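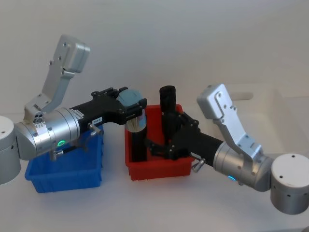

Xolalpa, Wednesday, June 25, 2025
By Maricruz Ponce

Clearing out a house before a move: your questions

Since I put up the posts about packing up the old place on the hill I've had a steady drip of emails, most of them asking the same handful of things, so I've gathered them up with my answers. I'm not a professional organiser. I've moved house more often than I'd like, I helped clear my aunt's place last September, and I have strong feelings about parcel tape. Take it all with that in mind!

When should I start?

Earlier than feels sensible. I'd say the week you know you're going, even if the paperwork is still wobbling about. You don't have to pack anything. Just stop buying things, start eating out of the freezer, and pick one dull cupboard (airing cupboard, the one under the stairs, whichever makes you sigh) and do that one. If you only have a fortnight, skip the loft and do it last, with somebody strong and unsentimental.

Do I have to take everything out of a cupboard first?

People on the telly do, heaped up on the bed, and then they have a production team to help put it back. I work shelf by shelf. I clear a table, put a blue plastic bin next to a red one, blue for things coming with me and red for things leaving, and then I just go along the shelf. Colours don't matter in the least, pick whatever you've got, but do have two different ones. I used two white ones in the last flat and took a box of my own good saucepans to the charity shop. I bought them back. The lady on the till was very nice about it.

What about the things I can't decide on?

Back on the shelf. I know the usual advice is a third box marked "maybe", and if that works for you, lovely, but mine always ends up as the biggest box in the house and then it comes with me, unopened, and lives in a hallway for a year. Things I can't decide on go back where they were and I have another look a few days later when I'm in a different mood. You'd be amazed what a bad night's sleep does to your attachment to a fondue set.

How long should I do it for at a time?

I set the oven timer for 15 minutes if I don't feel like it and carry on if I do. Clothes I can manage for a whole afternoon. Papers, never, I go cross-eyed. Photographs are their own thing, see further down.

My husband won't part with anything. Any tips?

I've had this one so many times, and with every possible version of "husband". The only thing that has worked in our house is leaving other people's things completely alone. I did mine, quite visibly, with the radio on, and after a week or so Emiliano wandered in holding a bag of cables and asked where it should go. I said nothing clever. I pointed.

If you're really stuck, agree on a space and let them fill it however they want. One wardrobe, one shed, half a loft. What goes on in there is no business of yours.

Who takes furniture these days?

It depends so much on where you live that I can only tell you how it went for me. The big charity shops were fussy about sofas (they want the fire label still attached, so have a feel underneath before you ring). Tables and chests of drawers went in a day on the local giveaway page. The piano was a saga. We offered it free to a school, a chapel, two pubs and a cousin, and in the end a piano tuner took it for parts and I cried a bit in the drive. If you have an old upright, start on that before anything else. I mean it, before the loft, before the cupboards, today.

Is it worth selling things or should I give the lot away?

I sell anything I'd be cross to see priced up in somebody else's window and I give away the rest. For me that meant a bicycle, a sewing machine and some china. Altogether it came to £519, which paid for a good chunk of the van and took up far more of my evenings than I'd planned, what with people who say "is this still available" and then vanish off the face of the earth. If you're working full time and moving with small children, I'd give the lot away and not feel one moment's guilt.

What did you pay for the removal firm?

You're a nosy lot, but fair enough. The first quote was £1,122 for two men and a lorry with us doing all our own packing. We got it down by moving on a Tuesday and taking the garden pots ourselves. Ask for the midweek price, they won't always offer it. Ask too whether they bring the wardrobe cartons with the rail inside, and whether you get to keep them for a few days at the other end.

Leopoldo Valdovinos wrote in to say he and his brother Ezequiel did theirs with a hired van and would never do it again. I did that in my twenties and thought it was a great day out. Knees make a difference.

Which boxes should I get?

Small ones for books, please, please, small ones for books. Everything else can go in medium. I've stopped using the enormous ones except for duvets and lampshades. Supermarket boxes are free and fine, though check the bottoms, and steer clear of anything that's had fruit in it if it's going to be stored for long.

Plastic crates with lids are nice if you can borrow some. A neighbour lent us hers and I was sorry to give them back. They stack properly and you don't spend your life hunting for the end of the tape.

How do you label things?

On the side, never on the top. Once they're stacked you can't see the tops. I write the room it's going to (the new room, since it might not match the old one) and a couple of words about what's in there, and that's it. I've tried numbering boxes with a matching notebook and I lost the notebook. I later found it in a box.

Do one box for the first night and mark it so nobody could possibly mistake it. Kettle, mugs, tea, loo roll, a lamp, phone chargers, the bedding, a tin opener, something for breakfast. Put it in the car with you.

What do I do with old paperwork?

Check what you're required to keep where you live, especially for tax, and if you're self-employed be careful. Beyond that I keep anything to do with births, marriages, deaths, property and pensions, and I let the rest go. Shredding at home is miserable and my little shredder gave up halfway through the gas bills. Soaking works, if you've got an old bucket and don't mind the mess! A day in water, a good stir, and the bank statements turn into porridge. Wear gloves.

And the photographs?

Don't do the photographs. Put them in a box with a lid, take them with you, and do them in the new house in winter. If you sit down with them now you'll be there till midnight on the floor with a photo of somebody's dog. Saeed Arabzadeh, who wrote to me after the loft post, did his mother's albums during the move itself and said he lost a whole weekend and regretted none of it, so there's the other side of it. He did have to pay for an extra week's storage though.

How do you deal with the sentimental things that are no use to anyone?

I keep some. I really do. I've got my grandmother's rolling pin, and it's warped, and I don't use it. It goes with me every time. What helped with my aunt's house was ringing round the family before we started and asking each person for the one thing they'd want, without telling them what anyone else had said. I'd braced myself for rows and there weren't any. My cousin wanted the doorbell.

For the rest, a friend's advice was to let it leave the house in good weather. I've no idea why that helps, but it does seem a bit less bleak than carrying things out in the rain.

What do I do about paint, batteries and all the odd bits in the shed?

Your local tip will have rules for these, so look them up before you load the car. I drove there with half a boot of paint and drove home again with the same half a boot of paint. Some places want it dried out first, and cat litter or sawdust stirred in does the job. Batteries go in the collection tubs most supermarkets have by the door. For garden chemicals ring and ask, and don't tip anything down the drain.

Did you regret getting rid of anything?

One coat. Green wool, far too big, belonged to nobody in particular. I think of it every time it gets properly cold. Also the good colander, but I've replaced that.

Can you come and do mine?

Ha. No, but bless you for asking. I'll be adding to this page when more questions come in, and I still owe you a proper answer about moving with cats.

Recent posts
The loft, part two
Wrapping glasses without buying anything
What I'd pack last
Moving in with someone who already has a toaster
19 things I found behind the wardrobe

Contact Maricruz | © 2025 Maricruz Ponce | Back to top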